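Lusterside Arts Hall, reviewed as a place to spend an evening

Lusterside was a cannery, then a place to store buses, and since May it has been the county's new home for dance, theater and large art. I had read the word "transformative" in so many press releases that I went in grumpy. I have now been to two shows and one daytime open house, and I am less grumpy than I was, but I'm keeping some of it.

Start with the building. The brick shell is handsome and the architects at Dralta mostly left it alone. The old loading doors are still there along the river side, and when they slide back in the early evening the light comes straight across the lobby floor. That part works. The lobby itself is far too big for what happens in it. There is one ticket counter, one bar and a great deal of concrete, and before a show everybody stands in the same corner because the only benches are there.

The main hall is called the Sukprasert Room. It can be set up flat, raked or in the round, and the website makes a lot of this. I have seen it raked both times. Sightlines are good from the middle back. From the far left you lose a slice of the stage behind a steel column, and those seats cost the same as every other seat. The box office knows about the column -- the woman at the counter brought it up before I did -- so I don't see why it isn't marked on the seating chart.

Sound is a mixed bag. A string quartet with two dancers sounded wonderful, dry and close. The spoken play was another matter. Anyone who turned upstage was gone, and the air handling came on with a low hum in the second half and stayed on. 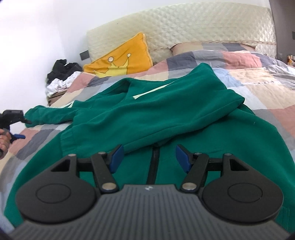
Heating is the weak point of the whole project, and I'd like to hear someone from the hall talk about it plainly. The brochure says "comfort zones." What I got was a warm strip near the doors and a cold one everywhere else, and this was a mild night. Regulars already dress for it. Bring something with thick, soft fabric and long sleeves, like the green zip-up with the off-white stripes, and get the gathered cuffs down over your wrists before the lights go out. A hall that cost this much should not need a dress code for the weather indoors.

The small gallery upstairs, the Skumis, is the best thing here and gets the least attention. It holds 110 people, according to the sign on the door, and on my visits it held almost none. The opening show was textile work and sound pieces, hung with plenty of room, and the wall labels were short and readable. There is an elevator, but it is behind the coat check with no arrow pointing to it. Go find it.

Food and drink: the bar takes cards only and the line is slow. A glass of the house white is $12, which I paid once. Water is free if you ask for it. The coffee is fine.

Getting there is easier than I expected. The bus stops across the street, and the lot behind the building fills up late. Leaving is worse, with one exit lane and a light that seems to favor everyone else.

Then there's the claim that Lusterside is "for the whole region." Maybe it will be. The calendar so far is touring acts plus two evenings set aside for local companies, and those two fall in the deadest part of the season. I'd hold off on a membership until the next calendar comes out. The discount is small, and the early booking window doesn't mean much when I could walk up and get a seat both times.

Worth a visit for music and for the upstairs gallery. For plays, sit in the middle, toward the back, and check the forecast.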